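**Clearing a table is still slow work for machines**

Sun 6 January

Donar, which makes software for two-legged robots, says it plans to start home trials in February with 12 households. The company will ask the machines to do small jobs: clear a table, carry fruit to the kitchen, put things back where they were. Cooking and laundry are not on the list.

Valentin Plattner, who leads the work, said the list is short on purpose. "People want to know if it can do the dishes," he said. "We are still on getting the dish off the table."

The company ran 399 attempts at table jobs before the holidays and counted a job as done only if nothing was dropped, squashed or knocked over. By that measure 66 percent were done. Hard objects such as mugs and boxes went well. Soft fruit and shallow dishes accounted for most of the failures, and glass furniture made things worse. A glass top shows the floor and the table legs through it and throws back the ceiling lights, and software that judges distance from camera pictures can misread where the surface is.

Speed is the other problem. Plattner would not give an average time for one job but said a person would be "done and sitting down again" first.

Shops have been looking at the same question. Kendell, a grocery chain, tried a wheeled machine for restocking last year and kept it for crates and cartons only. Nokuthula Moodley, who manages the chain's Bavton store, said loose produce went back to the staff after two weeks.

"It could lift a bag of onions all day," she said. "Peaches, no. We threw out too many peaches."

Her store handled 2579 cases of fruit during the trial. She said she would look at a machine again if it could face a produce shelf overnight without anyone checking behind it.

Refilwe Hendricks teaches occupational therapy and has advised Donar on the home trials. She said some of the people she works with would gladly wait ten minutes for a bowl to be moved if it saved them getting up. Others told her they would not want a machine of that size near a glass table at all.

Households in the trial will pay nothing. A technician will be present for every session, and the machine will not be left overnight. Jacobus Mokgethi, whose mother has signed up, said she has already picked out the plates she does not mind losing.

Donar has not set a price or a sale date. Results from the first homes are due to be shared with the families before they are made public.
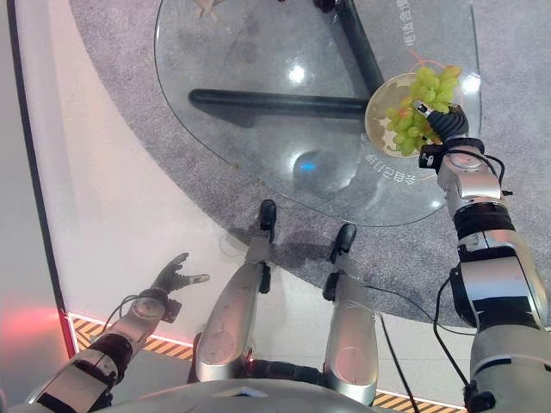
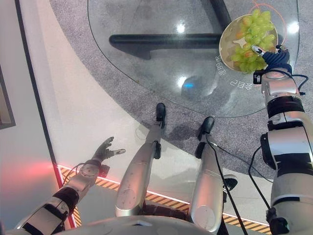 Grapes and a round dish at a glass-topped table, handled by a robot's right hand.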